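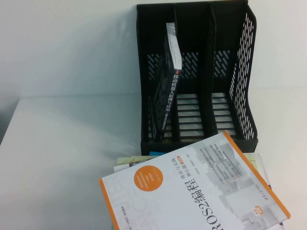 Starting small is the whole trick, the founder of the Briscombe street library reckons, and she'd know: hers opened with 2 shelves on a verandah and has now lent 2285 books! "I thought we'd get a few crime novels and a cookbook," she says, laughing. "Then Mostyn heard about it and the boxes kept coming." Her favourite borrower is nine and mad for shipwrecks. "He's read every one we've got – I'm hunting for more before May."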